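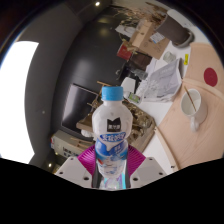 A plastic drink bottle with a sky-blue screw cap.

The second-bag problem

Regional airlines keep promising that the small airport is about to have its moment. The numbers they hand out deserve a slower read.

October 20, 2024

Every few years an airline discovers the small city. The press release has a map with lines fanning out from a place most travelers drive past, and a quote about connecting communities. Then there is a ribbon, a water-cannon salute and, two winters later, a short notice that service has been suspended while the carrier reviews its network.

Prarov Air is the latest to make the discovery. In July the carrier said it would fly from 20 airports that have lost all or most of their scheduled service, using secondhand turboprops and a booking platform supplied by Novine. The pitch is that the big airlines left money on the table when they parked their small jets, and that a lean operator can pick it up.

Maybe so. But the big airlines employ a lot of people whose job is finding money on tables, and they walked away from these routes with their eyes open. A plane with a few dozen seats needs two pilots, the same as one with three times as many. It pays to land, to park, to be de-iced. When captains got scarce and their pay went up, that cost landed hardest on the smallest airplanes.

Prarov's answer is what it calls a 67 percent break-even load. Fill two-thirds of the seats, the company says, and the flight covers itself. I have read the investor slides twice and can't find what "covers itself" covers. Fuel and crew, certainly. Heavy maintenance seems to live on a different slide. The leases are described as "flexible," a word that can mean cheap and can also mean the owner may take the airplane back.

Vundwood is supposed to be the proof. It was the first city on the new map, and its terminal, with one gate and a vending machine, now sees two departures a day. The local paper ran the first-month passenger count on its front page. It was a good count. It was also a summer count, with introductory fares, in a town that had just been given its airport back and wanted to try it out.

What happens in February is a better question. Business travelers, who pay the fares that keep a route alive, want to go out in the morning and be home for dinner. Vundwood's flights leave at midday and late afternoon. That suits the airplane, which spends the morning somewhere busier, and it suits hardly anyone with a meeting. The other choice is a drive to the hub on a decent interstate, where there are flights all day long and a cancellation costs you an hour or two. In Vundwood a cancellation costs you a night.

Then there are the guarantees. Vundwood and several other cities have signed deals that top up Prarov's revenue if sales fall short. Airport boards like these because they look like insurance. They work more like rent. The airline takes the upside if the planes fill, the city pays if they don't, and when the fund runs dry everyone finds out what the route was worth. Mayrhofer, the consulting firm that drew up the traffic forecasts for a number of the airports, also advised on the guarantee terms. Nothing improper in that, as far as I can see, but I would want a second forecast from someone with no stake in the answer.

The fares need a look too. The advertised price out of Vundwood is low enough to make you check the date. Add a seat, a carry-on and a second bag and it drifts up to what the major airline charges at the hub, where the ticket comes with a connection somebody else is responsible for. Prarov sells no through tickets. Miss your onward flight and you buy another.

I'd like to be wrong about this. I grew up near an airport that lost its last flight, and the building is now used for storing road salt. But the test is plain enough. Let Prarov publish its winter loads city by city, with the subsidies taken out, and let the cities publish what they paid. So far the company says it will report results for the network as a whole.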